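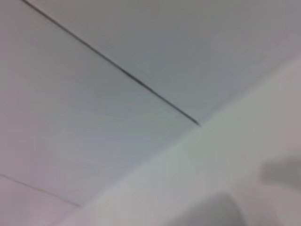

Flodanach Buildings List – Interior Finishes Group

Lists > Interior Finishes > Ceilings > Re: open joint between panels

4 min read

Subject: Re: open joint between panels, Brodness upper floor

Replying to the whole list, as the same question came up for the Cisneros building in February and the answer never made it out of private mail.

> The ceiling on the upper floor at Brodness has a joint that reads as
> a dark line from the doorway. The panels on both sides look fine to
> me. No stains, no sag that I can see from the floor. I was going to
> run a bead of white caulk along it on Friday and touch up with
> whatever flat white is on the shelf. Is there any reason not to?
> Also, one panel looks bluer than the other at certain times of day.
> Should I be repainting the whole thing?

Three separate matters in there. I will take them in the order they should be dealt with on site.

1. The line

A dark line at a panel joint is either an open gap, a shadow from one edge sitting lower than the other, or dirt carried by air moving through the joint. They look much the same from the floor. The photo at the top has a line of this type: thin, near black, running between two smooth panels and a little heavier toward one end. A line that changes weight along its length is worth measuring at both ends before anything goes into it. A photo will not tell you which of the three you have.

Get up to it with a feeler gauge and a short straightedge. Lay the straightedge across the joint at right angles and look for light under it. If it rocks, you have a step. If it sits flat and the gauge goes in, you have a gap. If it sits flat and the gauge does not go in, wipe the line with a damp white cloth and look at the cloth.

Take readings at both ends and at the middle. Write them on masking tape next to the joint, with the time of day. Leave the tape up and read again after the heating has been off overnight.

2. What goes in it

For a gap up to 2 mm with no step, a paintable flexible acrylic is acceptable on the Brodness ceilings. Tape both sides, tool once, pull the tape while the bead is wet. Do not go back over it. A second pass with a finger is what leaves the shiny track you see on the stair landing.

Between 2 mm and 5 mm, use backer rod first. Caulk put into a joint that wide without backing sticks to three faces and tears along one edge in the first dry spell.

Over 5 mm, stop and report it here with the readings. A joint that wide on those panels means a fixing has let go or the framing has moved, and filler will only hide it until someone has to take the panel down.

If you have a step, caulk is the wrong product whatever the width. The low edge needs to be refixed. Screws at 16 inch centers along the framing member, snug to the face and no deeper, then check again with the straightedge. At Cisneros the step closed on refixing alone and no filler was used.

Do not use rigid filler on any of these joints. The panels move with the season and rigid filler cracks down the middle, which gives you the same dark line with a ragged edge.

3. The color

Two panels in the same paint can read differently when they are not in the same plane. A small change of angle is enough for one to pick up cool light from a window and the other to pick up something warmer from the floor or a wall. The same thing can happen across one panel, so a drift from gray-blue to pinkish is not evidence of a bad coat.

Test it before buying paint. Hold the same piece of white card flat against each panel in turn, with the room lights off and the blinds as they normally sit. If the card shifts along with the panel, it is the light. If the card stays the same and the panel does not, it is the paint, and you repaint the full panel from edge to edge. Spot touch-up on flat white will flash, especially from the doorway.

On "whatever flat white is on the shelf" – please don't. There are at least two whites in that closet and one of them is eggshell. The ceiling paint at Brodness is logged as Rirkora 643, flat. Stir it from the bottom, strain it, and use the same roller nap across the whole panel. If the can has skinned over, ask for a new one through the usual order sheet.

So for Friday: measure, tape, card test. No caulk yet. Post the readings as a reply to this message and keep the subject line as it is, or the archive will file it under a new thread and the next person will ask again.

One request for the thread in general. When reporting a joint, give the width at both ends, the step if any, and which way the line runs relative to the framing. "Looks dark from the door" is a fair place to start, but it can't be specified against.

I have the long straightedge until the end of the week. It can be collected from the Cisneros loading door any morning before 10.

Contact the list owner | Copyright Flodanach Buildings List | Back to top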